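Clarkivcombe Community Help > Home and Kitchen

What do I do with everything that lives on the table?

plommont_pip
We moved into a smaller flat in September and the kitchen table has become the place where everything lands. I keep a colander, plates, little bowls, fruit and sauce bottles on it all day, then at 6pm I have to shift the lot before we can eat. The cupboards are tiny and the toaster oven takes up most of the worktop. Has anyone got a system? I don't want to spend more than 20 quid, and drilling is out as we rent.

Rangel_Lane
Get a bigger table lol. Or a trolley. We got a Billska one second hand and it's fine, bit wobbly.

teapot_and_toast
Ooh, I had this for years! What sorted me out was clearing the table completely (yes, all of it, onto the floor if you have to) and only putting things back if I'd used them in the last 2 days. Mine's a white top as well as tiny, so every crumb and splodge shows, and I found I was wiping round things instead of under them.

The fruit was my worst habit. I'd cut an orange, leave half of it sitting straight on the table and find it at bedtime looking sorry for itself. Cut fruit goes in a lidded tub in the fridge now, and strawberries get a small bowl of their own so they don't end up squashed under everything else.

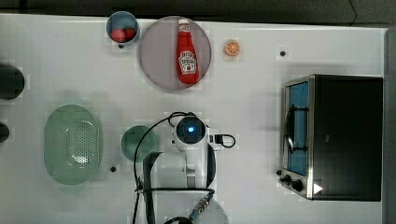

Sauces are the other one. Ketchup on a plate is a good trick if yours dribbles, you wash the plate and the table stays clean, but I'd keep it in the fridge door and only bring it out for tea. The colander can hang on a stick-on hook inside a cupboard door, no drilling. Check the weight on the packet, as my first hook came down at 9 at night with an almighty clatter!

Plates I'd stack on their edges in a cheap rack. I must have tried 1,000 ways of piling them flat and the one I wanted was always at the bottom.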